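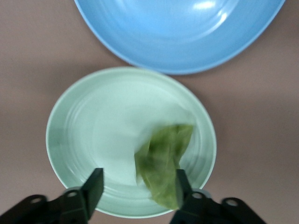 A blue bowl on a brownish tabletop.

Killholm Hospital says its night shifts are safe. Wen-hsiung Lam, a second-year resident there, has heard that before, and he keeps his own log.

The hospital counts 906 extra shifts covered last year and calls this flexibility. Lam calls it the same tired people coming back. On 24th April managers offered staff a wellness app and a free meal after midnight, served in a cafeteria that closes at nine.

Sérgio Guerreiro, who runs staffing for Killholm and its sister site in Sallstead, insists the new schedule gives doctors "real rest." Asked how many had been able to take it, he said the figures were still being checked. They were still being checked when we called again a week later.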